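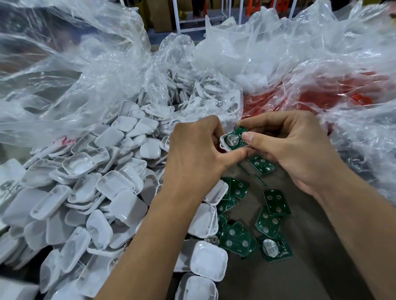

Bjarke Overgaard wrote to me after my last post and said I had the boundaries of Ollitby wrong. The neighborhood, he says, stops at the canal and always has, and anything on the far bank is Wevico no matter what the real estate listings call it. He also said I had skipped the tannery row completely, and that a person can't write up Ollitby on foot and leave out the tannery row.

He is right about the second thing. On the first I'm less sure. The old parish map puts the line at the canal, but the canal was moved when the rail yard went in, and the street signs on three blocks of the far side still have the Ollitby crest on them. I walked over there in August to look at them again. They are the blue enamel kind, and the one at the corner of Salt Lane is so chipped you can only read the last four letters.

So this is a second walk, and it takes in what I left out the first time.

Start at the north steps of the old corn exchange. From there Tannery Row runs downhill for 348 yards to the water. I paced it and then checked it against the city survey, and I was off by 11. It is a narrow street, brick on both sides, with the upper floors set out a little over the lower ones. There were tanneries here until the river was cleaned up. After that it was mostly warehouses, and then for a long stretch it was mostly nothing. Now there's a bike repair shop, a tile importer, two small law offices and a lot of apartments with deep windows. Rents are high. The one-bedroom advertised on the second floor of number 14 was going for 1650 a month, and the kitchen window looks straight at a wall.

Look up at number 22. There's an iron hoist still bolted over the top door, and under it a date stone that has worn down too far to read. The library has the building as one of the last put up on the street before the big fire, which stopped two doors down. You can see where it stopped if you know to look. The brick changes from a brown red to a yellowish kind that came in by barge, and it stays yellow all the way to the bottom.

At the foot of the row is Bakilana Square, which is a triangle. It has four benches and a drinking fountain that was dry both times I went. The building on the long side is the former Flulell Hotel, five stories, with 1042 panes of colored glass in the stairwell according to the brass plate by the door. It hasn't been a hotel in my lifetime. The county used it for records, then a dance school had the ground floor, and now it is apartments again above a pharmacy. The lobby is open until 5 p.m. and the man at the desk didn't mind me going in as far as the bottom of the stairs. Go in the morning if you can – the light comes through from the east side and by noon it has gone off the glass.

Cross the footbridge from the square and you are in the part Bjarke calls Wevico. The change is plain enough. The blocks get longer, the houses are set back behind small front yards, and the street trees are all the same age. Most of it was built for rail workers. The first phase was planned for 2480 people and filled up fast, and the row of shops on Yard Street was added later to serve them. The bakery there closes early. I got the last seeded roll.

I asked a woman who was sweeping her front steps on Salt Lane, right under the chipped sign, which neighborhood she lived in. She said Ollitby. Her neighbor, who was getting things out of his car, said Wevico. They had been next door to each other for nineteen years.

I'm going to leave the map on this site the way it is, but I've added Tannery Row and a dotted line for the canal. If you have an old deed or a tax bill from the far bank I'd like to see what it says. The whole walk takes about an hour and a half with a stop at the hotel. The footbridge steps are steep – there's a ramp at the lock, a little farther south.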